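Progress report to Lindqvist, 9 January 2026

Since September we have filled 1,188 bottles of the Irullow nicotine salt line – 285 of them in the new mint flavor. The Brendine shop has accepted the labels.
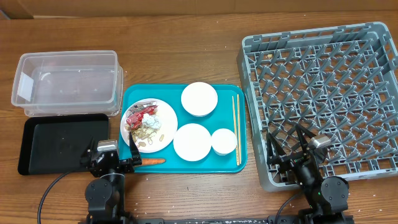
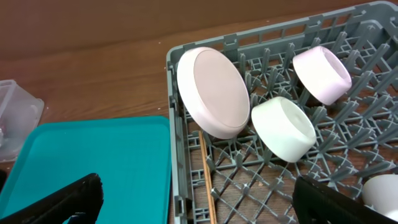
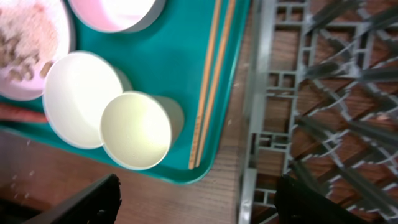

**Category: Product Development**

The mango blend is still too sweet for our testers, so we keep it back for now. Pultel will deliver 100 child-safe caps for checking. We ask you kindly to release payment 5 before the next filling.

Sajib Roy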